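Fruit bowl on the table goes bad in days – what am I doing wrong?

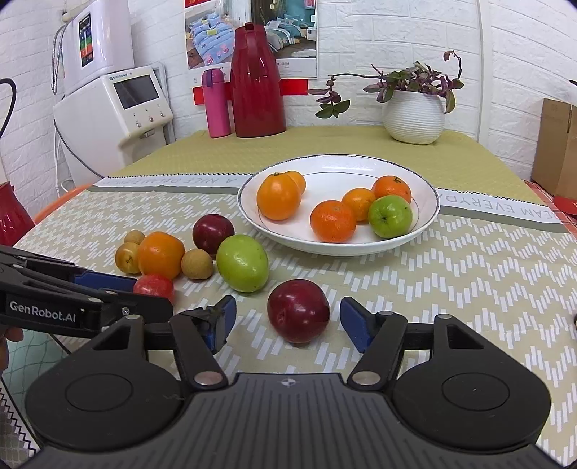
Question

Posted 2022-11-03 in Kitchen & Pantry

Hi all, first time posting in this section, I usually hang out over in Laundry. We moved in the spring and I finally have a kitchen with a real table in it, so I've been keeping all our fruit out where people will see it and eat it. It works! My kids eat way more fruit when they don't have to open a drawer. The trouble is that half of it goes bad before they get there.

What I buy is pretty boring. Apples (red ones for the kids, a couple of green ones for me), some kind of citrus, and bananas if they look decent. I shop once a week. By day four the apples have gone kind of mealy, and by the end of the week there's usually an orange with a soft spot on the bottom that I don't find until I stick my thumb in it. Last week there was fuzz. I threw out 6 pieces of fruit in one go and felt awful about it.

Stuff I've tried so far:

Washing everything the minute I get home. My mother did this so I do it. I'm starting to wonder if it makes things worse.

One of those Handeck mesh domes to keep the fruit flies off. It does keep the flies off. The fruit still goes soft under it.

Keeping everything in the fridge. Lasted great, and the kids forgot it existed.

The table is near a window but not in full sun most of the day. The heat came on in the apartment at the start of the month and I can't really control it, it's a building thing. I put everything on a plate now after having it in a deep bowl for ages. I can't tell if that's better or not.

So is there a way to keep fruit out on the table and have it last a full week? Or do I need to give up and shop twice? Also, do apples and oranges really have to be kept apart? I've read yes and I've read that it doesn't matter.

3 answers, sorted by most helpful

Answer 1 (marked as helpful by 47 people)

You can get to a week, I do it all winter, but only if you stop thinking of the table as where you store fruit. Think of it as where you serve it. I keep maybe two days' worth out and everything else stays in the fridge, then I top it up when it gets low. I do it while the coffee is brewing. The kids still see fruit, you still get to have it looking nice, and the stuff at the bottom of the pile never gets a chance to turn into a science project.

Now the washing. Yes, I'd quit doing that up front. The stem end of an apple and the little button on an orange both hold water, and damp fruit sitting against other damp fruit is how I used to get mold. Wash it right before you eat it. If your kids grab and go and you just can't stand the idea of it being unwashed, then wash only the ones going on the table and dry them really well with a dish towel – I mean rub them, including the dimple at the top.

About the apples and oranges. Apples give off ethylene gas, and that speeds up ripening in a lot of other fruit. Bananas and avocados and pears and peaches will react to it a lot. Citrus doesn't ripen any further after it's picked so you won't see anything dramatic over a couple of days, though I've read that over longer storage it can make the peel break down faster. For two days on a table I wouldn't worry about it at all. In the fridge I keep the apples in one drawer and the citrus in the other.

The bananas are the ones I'd move. I hang mine across the kitchen on a hook under the cabinet.

Plate versus bowl: go with the plate! One layer or close to it, so nothing is sitting under a pound of other fruit. You'll also spot a soft one a lot sooner. When I had a deep bowl I used to find things in there that I had no memory of buying.

And your mealy apples could be the variety. Red Delicious goes mealy fast at room temperature, in my house anyway. Fuji and Pink Lady hold up a lot better, and Granny Smith lasts forever. If the heat in your building is cranked up, that will be doing a number on them too, apples really like to be cold. Is there any spot on the table that's farther from the radiator?

Comment from the person who asked

Okay, they ARE Red Delicious, the kids like the color. I'll try Fuji this week and see if I get away with it. The radiator is under the window, so pretty much right next to the table, and I never put those two things together. Thank you!

Answer 2 (marked as helpful by 6 people)

Agree with most of that. I'll add two things.

Check what you're bringing home. I used to buy the bagged oranges because they were cheaper, and there was nearly always one in the middle with a bruise already started. Now I pick loose ones and go for the heavy ones with tight skin. Costs a little more and I throw out less, so I think it comes out even, but I've never sat down and done the math.

Also, those absorber packets you drop in the bowl do something, in my opinion. I've been using the Cumeo ones. My sister says they're a waste of money and she may be right – I started using them the same month I started keeping my apples in the fridge, so I really couldn't tell you which one helped. If you try them, keep them away from little kids. They look like sugar packets.

If something does go soft, it's not garbage yet. Soft apples with no mold go in a pot with some cinnamon and a splash of water, lid on, low heat, mash them when they fall apart. Tired oranges get squeezed. I toss anything fuzzy, and I wipe down whatever it was touching with a bit of vinegar.

Answer 3 (marked as helpful by 2 people)

just shop twice a week. we eat ours so fast it never has time to go bad lol

also if you have a tablecloth on there check under the plate once in a while, I had an orange leak and it went right through and left a ring on the wood

Comment on Answer 3

Did you ever get the ring out? I have one from a clementine and I've tried everything.

Comment on Answer 3

sort of. mayonnaise overnight and then rubbed it with a soft cloth. you can still see it if you know where to look, so now the plate lives on top of it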